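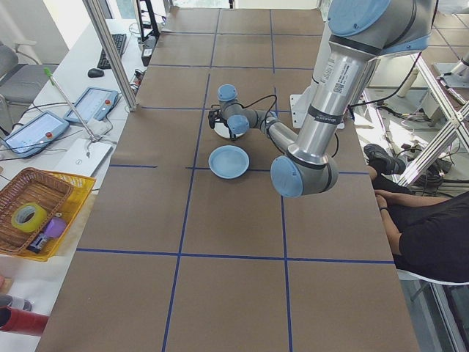
Robot arm and plate on a taped tabletop.

Print | E-mail

How to request a credit transfer to Prukia College

Students enrolled at a school in another country may apply to finish a degree at Prukia. The process has 4 stages and takes around 13 weeks.

1. Ask your current registrar for a sealed transcript. Copies sent by the student are not accepted.

2. Collect the syllabus for each course you want counted. Syllabi not in English must be translated by Derkach or another listed agency.

3. Fill in Form 283. Enter course titles exactly as they appear on the transcript, and leave the column marked "Local code" blank.

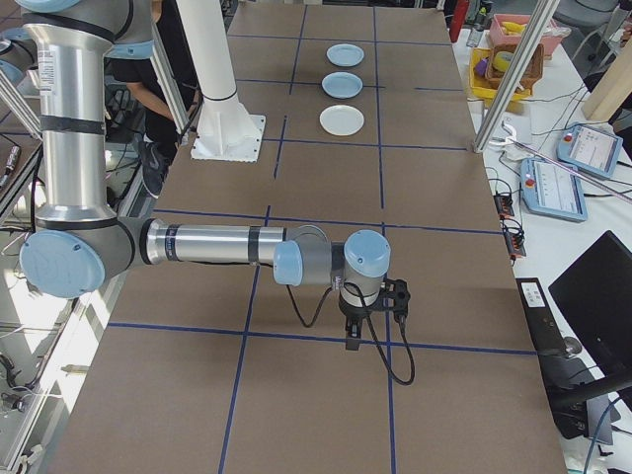
4. Send the form, transcript and syllabi to the Plesier campus by the end of October for spring entry. Files that arrive later are held for fall.

The fee is charged in local currency. If your bank limits foreign payments, use the Brolum payment page and attach the receipt to the form.

Lab courses are reviewed by the department and may need a separate course outline listing contact hours.

Print this page | E-mail this page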